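Druvix House – Shared Kitchen Meeting
Minutes, November 2021

Present: Jussara Sampaio (chair), Kgomotso Botha, Florencio Rivas, Ezequiel Campos (minutes)
Apologies: Faustino Rosales

1. Minutes of the last meeting

Read and accepted. One correction from Florencio: the drain in the utility room was cleared by him and Faustino, and the minutes gave only Faustino's name. Ezequiel will fix the copy in the binder.

2. Matters arising

The refrigerator shelf labels are done. Kgomotso asked if the freezer could be labeled as well. Agreed to leave it until the freezer has been defrosted.

The door code has been changed to 3544. Jussara has told everybody on the upper floor. Ezequiel still has to tell the two new tenants on the first floor.

3. Kitchen counter

This item took up most of the meeting. Jussara said the marble-patterned counter is getting hard to work at. The toaster and the large steel appliance take up the left end, and the canister, cup and small bottle stand along the tiles at the back. The cutting board ends up in the middle, and whoever is making toast has to reach around whoever is chopping.

Kgomotso would like the toaster moved closer to the wall. Florencio pointed out that the slots face up and the tiles behind are already a nuisance to keep clean. Crumbs and grease get into the grout between the small squares, and he does not want a toaster right under them. He scrubbed that wall in the summer and it took him most of a Saturday.
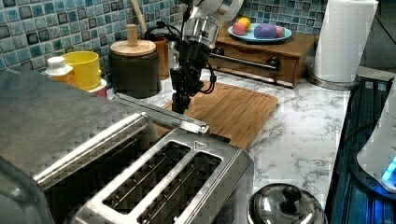

Jussara asked: does the cutting board have to stay out on the counter all the time?
Florencio said it can be put away after use, as long as it has been washed and dried first and is stood on its edge in the lower cabinet.

Kgomotso was not sure about this. She uses the board every morning and thinks most people will not bother to take it out of a cabinet and put it back. In her view the groove around the edge is the real problem – people wipe the flat part and leave juice sitting in the groove. Ezequiel suggested a brush kept by the sink for this purpose. Kgomotso has a spare one and will bring it down.

Agreed:
The board may stay on the counter during the day if it is clean. It goes in the lower cabinet at night.
The toaster stays where it is for now.
The crumb tray is emptied every Friday by whoever is on the cleaning list.

4. Toaster oven

Florencio reported that the toaster oven is working fine but the cord is a worry. It is long, and it tends to get left lying down the side of the counter where people put wet dishes. He would like it kept tied up when the oven is not plugged in. Jussara has some fabric ties left over from the computer room and will put one on.

Kgomotso asked that nothing be placed on top of the oven. She found a bread bag on it last month that had started to melt. The meeting agreed, and Ezequiel will write a short note for the cabinet door. He was asked to keep it to one line this time.

There was also a request, sent in by Faustino, to replace the two-slot toaster with a four-slot one. Florencio got a price from Vekum and thought it too high. Jussara said the present toaster does the job and that a bigger one would take up space we have just spent half an hour talking about. Not agreed. Faustino may raise it again in February if he wants to.

5. Dry goods and the back row

Jussara went through what is kept along the back of the counter. The cereal, the jars, the canister with the wooden lid and the crock with the wooden spoon are for shared use and can stay.

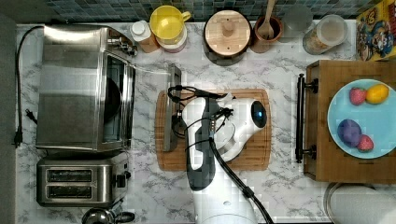
Kgomotso said that shared jars should be filled up by the person who finishes them, and that this has not been happening. Ezequiel admitted that he finished one of them and forgot. He will buy more on his next trip to Jastine, where the large bags are cheaper. The receipt goes in the envelope as usual.

Cereal boxes should be closed with a clip once they are open. Florencio had ants in his last apartment and does not want to go through that again. There are clips in the second drawer, under the dish towels.

The measuring cup was discussed briefly. It gets used as a scoop and is then put back without being washed. Agreed that anything used as a scoop is washed the same day.

Florencio asked if the back row could be cut down further so the tiles can be wiped without moving everything. Jussara would rather try the present arrangement until February and see how it goes. Kgomotso supported this. Florencio asked for it to be noted that he would still like a shelf.

6. Toy food and boxes

The toy fruit needs a home. The plum, the strawberry and the lemon keep being put on the light blue plate on the counter, and the plate is needed for real food. Kgomotso's opinion is that toys and knives should not share a work surface at all. Nobody disagreed.

Florencio offered the shallow basket from the hallway. It fits on the low shelf in the family room, where children can reach it without coming into the kitchen. The toy pieces will be wiped down before they go in.

Boxes were raised under the same item. Cardboard boxes and the yellow box should not be left against the counter or under the cutting board. The board does not sit safely when a corner hangs over the edge. Jussara asked that empty cardboard be flattened and taken to the recycling room the same evening. Boxes with something in them should have a name and apartment number written on the side.

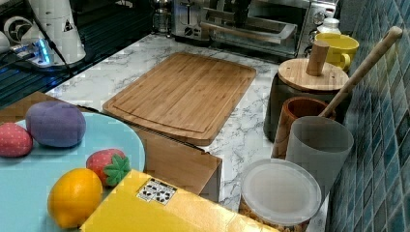
7. Cleaning list

Kgomotso and Ezequiel have swapped weeks. The list on the door has been changed by hand and a clean copy will follow.

Dish soap is low. Florencio will get the plain kind from Huỳnh, as the scented one bothered several people. Sponges are to be changed every second Monday.

8. Any other business

Ezequiel asked if the window over the sink could be looked at – it sticks in damp weather. Faustino has the right plane for it and will be asked.

Jussara reminded everyone that mugs taken up to the apartments have to come back down.

9. Next meeting

To be held in February, in the family room. Jussara will send out the day. Items for the agenda go to Ezequiel.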